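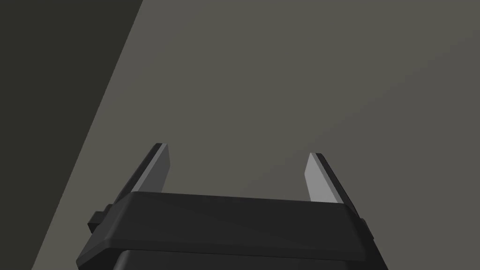
I want to paint a two-tone wall in our spare bedroom and I'm stuck on the line between the colors. The room is small, the walls are smooth-ish drywall (previous owners did a so-so job on the seams) and right now everything is a tired peach. My plan is one long diagonal on the wall behind the bed, and the coloring I have in my head is just like this, a broad plain gray with near-black down the left and one straight slanted edge between them. I love how calm it looks with no pattern at all. My problem is that I tried a test line in the closet with cheap tape and the dark bled under it in little hairy fingers all the way down. I pulled the tape the next morning and a strip of the gray came with it too. So do I paint the light color first or the dark one? And how do you even get a straight line at an angle when your level is only good for flat and upright? I already bought a gallon of Masson eggshell in the gray and a quart of the dark, so I'd like to stick with those if I can.

Lucienne Bodin
posted 12/09/2026

Ruaridh Matheson

Light first, always. Do the whole wall gray, two coats, and then leave it alone way longer than the can says. I give it 5 days before I put tape on fresh paint. I know, it's painful, you want your room back! But your strip peeling off in the closet sounds to me like paint that was dry on top and still soft underneath. Peach under there might be an old glossy paint too, so scuff it with a fine sanding sponge and wipe the dust off before you do anything else.

For the line itself, skip the level. Pick your two end points, put a small nail or a pushpin in at each one, and stretch a chalk line between them. If you're on your own you can hook one end on the nail and hold the other. Use blue or white chalk, please don't use red, I did a hallway with red once and I was still wiping pink smudges off the baseboard at Christmas. Snap it one time only. If you snap it twice you get two lines and then you stand there wondering which one you meant. Before you commit, run a strip of string along it and go lie on the bed, or stand in the doorway, and look at it for a while. I moved mine three times.

Now the bleeding. Tape along the chalk on the gray side, press the edge down hard with a plastic putty knife or an old gift card, and then brush a thin coat of the GRAY over the edge of the tape, on the side where the dark is going. It sounds backwards but what happens is the gray fills any tiny gaps and dries there, and since it's the same color as the wall you never see it. Let that dry, then do your dark. Two thin coats with a small foam roller, rolling away from the tape if you can. Then pull the tape while the last coat is still a bit tacky, slowly, folded back on itself. Don't wait until morning! If it has dried hard, run a sharp knife lightly down the edge first.

One more thing - a quart of very dark paint may not go as far as you think over light gray. Work out the square footage before you start so you don't run out with half a triangle to go.

Drarnitz

Get better tape. I used Gremel on my stairs and had no bleed at all, didn't do any of that sealing stuff. It was more expensive though.

Braler

Agree with Ruaridh on most of it, but I use clear caulk along the tape edge instead of the base color. Tiny bead, wipe it off with a wet finger until there's almost nothing left, paint over it before it fully dries. You need paintable caulk, so read the tube. It's quicker on a bumpy wall, and if your seams are so-so like you say then I'd go that way where the tape crosses them.

Also check your seams in the evening with a flashlight held flat to the wall. Dark paint shows every ridge. I wish I had done that in my own living room, where there's a lump I now look at every single night from the couch. A skim of joint compound and some sanding would have fixed it in an afternoon.

And keep the leftover dark in a jar with a label on it. Eggshell that dark gets shiny marks where people brush past, or where a headboard rubs, and touching up with the same can works a lot better than getting a new one mixed.

Lucienne Bodin

Thank you all! Going to redo the closet first with the gray-over-the-tape trick and then try the caulk on the bad seam. The flashlight was not kind to my walls, so joint compound is on the list now too.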